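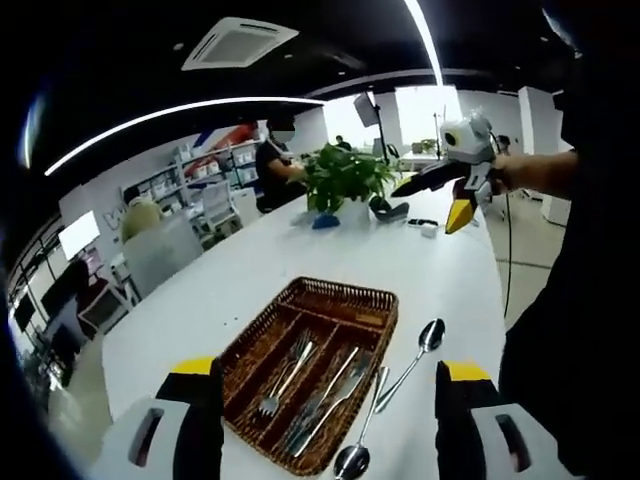
70

第4章 カトラリーの仕分けと収納

4.1 本章の範囲

本章では、食卓用金属器具(以下、カトラリーという)の仕分け、収納容器の選定、および収納後の点検を扱う。対象とするのはナイフ、フォーク、スプーンの三種であり、調理用のトング、レードル、包丁は第6章に譲る。箸は材質と長さの管理が異なるため、本章では4.7節で補足的に触れるにとどめる。

章頭の写真では、白い大きなテーブルの上に、茶色の編み籠型のカトラリーバスケットが置かれている。籠の内部は編んだ仕切りによって細長い区画に分かれ、フォーク2本とナイフ1本が入っている。スプーン2本は籠の外にあり、うち1本は籠の右縁にもたれている。フォークは区画の長手方向に対して斜めの姿勢をとりうる。以下の各節では、このような仕分け途中の状態を「中間状態」と呼び、器具が所定の区画に所定の向きで収まった状態を「完了状態」と呼ぶ。

本章の学習後、読者は次の事項を行えるようになることが求められる。

・器具の種別と寸法から、必要な区画数と区画長を決定する。
・中間状態にある器具について、区画、向き、重なりの三点から完了状態との差を記述する。
・編み籠、木製トレイ、樹脂トレイの特性を比較し、使用環境に応じて選定する。
・収納手順書を作成し、点検欄を設ける。

4.2 用語

以下に本章で用いる用語を定義する。日常語と意味が異なるものがあるので注意すること。

作用部 器具が食品に接する部分。スプーンではつぼ(凹んだ皿状の部分)、フォークでは歯、ナイフでは刃を指す。

柄 手で保持する部分。柄の末端を柄尻という。

区画 収納容器の内部を仕切りで分けた一つの空間。長手方向の内寸を区画長、これに直交する水平方向の内寸を区画幅という。

向き 区画の長手方向に対する器具の軸の角度、および作用部がどちらの端にあるかの両者を合わせたもの。角度が零で作用部が指定の端にあるとき、向きは正しいとする。

重なり 同一区画内で器具が上下に接している状態。同種の器具が作用部を揃えて重なるものを整列重なり、それ以外を交差重なりという。

区画外 器具の全部または一部が、定められた区画の外にある状態。容器の縁にもたれているものも区画外に含める。

「向き」を角度のみで定義する文献もあるが、本書では採用しない。作用部の位置は衛生管理上の意味をもち、角度とは独立に記録する必要がある。

4.3 収納容器の種類

4.3.1 編み籠

編み籠は、籐、柳、紙紐、または樹脂製の擬似籐を編んで成形した容器である。外観からこれらの材質を判別することは難しい場合があり、選定にあたっては納入仕様書を確認する。側面に隙間があるため通気性が高く、底に水が溜まりにくい。客席に直接置く用途に多く用いられる。

短所は三つの面に現れる。第一に、編み目にフォークの歯先が入り込み、引き抜く際に器具と籠の双方を傷める。第二に、編み目に入った食品片や埃の除去に時間を要する。第三に、仕切りが編み構造である場合、側方からの荷重で仕切りが傾き、区画幅が一定に保たれない。仕切りの傾きは収納本数の増加とともに大きくなるため、設計上の最大本数まで入れた状態で確認しなければならない。

編み籠を使用する場合は、各区画の底に取り外し可能な敷布または敷板を設ける。敷布は折り返しが区画の縁を越えない寸法とする。

4.3.2 木製トレイ

木製トレイは剛性が高く、仕切りの位置が安定する。引き出しに組み込む用途に適する。塗装が摩耗した部分は水分を吸収し、変色および変形の原因となるため、器具は完全に乾燥させてから収納する。仕切りと底板の接合部には粉状の汚れが堆積しやすく、清掃時には刷毛を用いる。

4.3.3 樹脂トレイ

樹脂トレイは一体成形が一般的で、隅が丸みを帯びるため清掃が容易である。軽量である反面、表面の摩擦が小さく、運搬時に器具が滑って端に寄る。底面に滑り止めの凹凸をもつ製品を選ぶか、滑り止めシートを併用する。シートは器具と同じ頻度で洗浄する。

4.4 区画の割り当て

4.4.1 区画数

必要な区画数は器具の種別数に等しいとするのが原則である。ただし、同じ種別であっても大きさが明らかに異なるもの、例えばデザートスプーンとテーブルスプーンは別の種別として数える。種別数より区画数が少ない容器を用いる場合は、ナイフを単独の区画に置き、残りを共用とする。刃をもつ器具を他と混在させると、取り出し時に刃の位置を目視で確認できない。

4.4.2 区画長

区画長は、収納する器具の全長に余裕を加えて定める。余裕が不足すると器具は斜めに置かれ、隣接する区画への出入りが妨げられる。余裕が過大であると器具が長手方向に移動し、作用部が揃わない。器具が斜めになっている場合、区画長の不足と置き方の不備のいずれによるかを区別する必要がある。器具を手で長手方向に回し、区画内に平らに収まれば置き方の不備、柄尻または作用部が端の壁に乗り上げれば区画長の不足と判定する。

4.4.3 配列

区画の配列は、使用者から見た卓上の配置に合わせる方式(卓上順)と、取り出しの頻度に合わせる方式(頻度順)に大別される。卓上順では左にフォーク、右にナイフとスプーンを置く。配膳担当者が複数いる現場では、卓上順のほうが誤りの発見が容易である。頻度順は単独の使用者が繰り返し同じ作業を行う家庭の台所に適する。同一施設内で両者を混用してはならない。

4.5 標準手順

標準手順は次の六段階からなる。各段階の終了を確認してから次に進むこと。

(1)作業面の準備 容器を作業面に置き、区画の長手方向を作業者に対して縦に合わせる。植木鉢、充電器、コード類など、作業に関係しない物は手の届く範囲の外に移す。作業面が広い場合は、容器を手前の端に寄せる。

(2)器具の展開 乾燥した器具を容器の利き手側に広げる。器具どうしを重ねず、作用部がすべて見えるようにする。

(3)種別の分離 ナイフ、フォーク、スプーンの順に分ける。ナイフを先に分離するのは、以降の段階で刃に触れる機会を減らすためである。

(4)投入 柄の中央を持ち、区画の真上から水平に下ろす。柄尻を先に落として滑らせる方法は、編み籠では歯先の引っ掛かりを生じるため用いない。

(5)向きの修正 区画ごとに、軸の角度、作用部の端の順で修正する。角度を直す前に作用部を揃えようとすると、器具が仕切りを越えることがある。

(6)区画外の確認 容器の周囲と縁を目視し、区画外の器具がないことを確かめる。縁にもたれた器具は、籠の色や編み目に紛れて見落とされやすい。容器を持ち上げる前に必ず行う。

二人以上で作業する場合、展開と投入を同一の者が担当し、確認を別の者が担当する。テーブルを挟んで向かい合う配置では、二人の左右が逆になる。指示には「左」「右」を用いず、「窓側」「通路側」など室内の固定物を基準とした語を用いる。

4.6 収納状態の記録

4.6.1 記録の形式

収納状態は、器具ごとに「種別・区画・向き・重なり」の四項目で記録する。章頭の写真のフォークであれば、種別はフォーク、向きは斜めと記入する。スプーンは二本とも区画欄に「区画外」と記し、一方には備考として「右縁に接触」を加える。写真から判断できない項目は空欄とせず、「不明」と書く。空欄は未記入と区別がつかない。

4.6.2 事例 Bramanau食堂

Bramanau食堂では、客席ごとに編み籠を置く方式から、配膳台に集中して置く方式へ切り替えた。保有するカトラリーは1000本で、切り替え前の点検では77本が誤った区画に入っていた。現場責任者のBeril Akbulutは、誤りの内訳を種別ごとに集計し、デザートスプーンとテーブルスプーンの取り違えが最も多いことを示した。対策として両者の区画の間にフォークの区画を挟み、隣り合わない配列としている。容器にはToprak社の敷板付き編み籠を採用した。

この事例で注意すべき点は、誤りの本数を全体の本数で割った値のみを管理指標としなかったことである。誤りが特定の種別に集中するとき、全体の比率は対策の要否を示さない。種別ごとの本数を分母とした比率を併記する。

4.7 箸および付属品の扱い

箸は二本一組で管理するため、本数ではなく膳数で記録する。区画長は箸の全長で決まり、通常はカトラリー用より長い容器を要する。カトラリーと箸を同一の容器に収める場合は、箸の区画を容器の端に配置し、先端をスプーンのつぼと同じ側に揃える。

爪楊枝、紙ナプキン、個包装の調味料は区画に入れない。これらは消費に伴って量が変わり、点検時の目視を妨げる。

4.8 点検と清掃の周期

容器の点検は、毎日の使用終了時に行う簡易点検と、月ごとに行う定期点検に分ける。簡易点検の項目は、区画外の器具の有無、敷布の汚れ、仕切りの傾きとする。定期点検では器具をすべて取り出し、編み材のほつれ、仕切りの接合部の緩み、底面の変形を確認する。ほつれた編み材の端は切断せず、交換の対象とする。切断した端は布巾や手袋に引っ掛かる。

編み籠の清掃は、乾いた刷毛による除塵、固く絞った布による拭き取り、陰干しの順に行う。天然素材の籠を水に浸してはならない。擬似籐の籠は中性洗剤による洗浄が可能であるが、すすぎ後の水切りを十分に行い、編み目に残った水分を布で取り除く。

演習課題

4-1 身近にある収納容器を一つ選び、区画数、区画長、区画幅を測定して表にまとめよ。収納されている器具の全長も測定し、長手方向の余裕を求めよ。

4-2 中間状態にあるカトラリーバスケットを用意し、4.6.1項の形式で記録を作成せよ。続いて標準手順(5)および(6)を実施し、修正前後の記録を比較せよ。

4-3 三種の器具を区画が二つしかない容器に収める場合の割り当てを示し、4.4.1項に基づいて理由を述べよ。

4-4 編み籠を使用する施設を想定し、簡易点検の記録用紙を作成せよ。判定が「不明」となる場合の処置を含めること。

次節からは、器具の寸法測定に用いる治具と、測定値の丸め方について述べる。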